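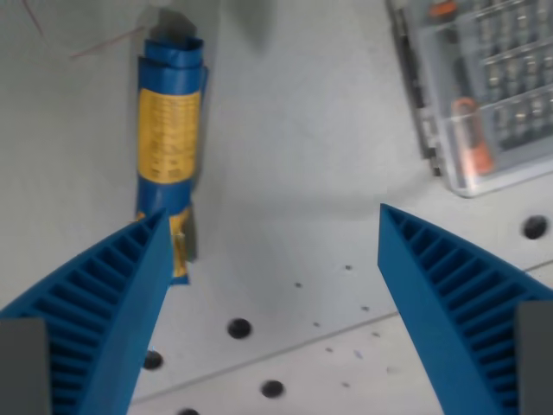
Bromness robotics club is off to the Heywood meet in July, coach Veronika Holzer said April 28, 2022. Team of 5, budget $880. Bus not booked yet – parents please call.

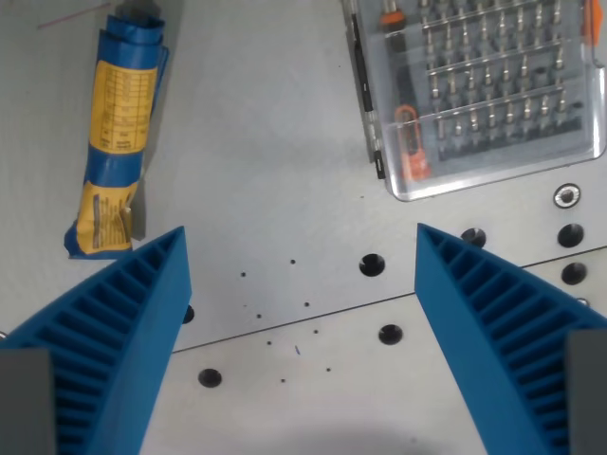 Silvan Strebel runs the gripper group this year. Task is pick and place, 40 tries per team, best score goes thru to the final. Practice is on the table with the bit case and the blue and yellow package, same time as last term. New memebers welcome.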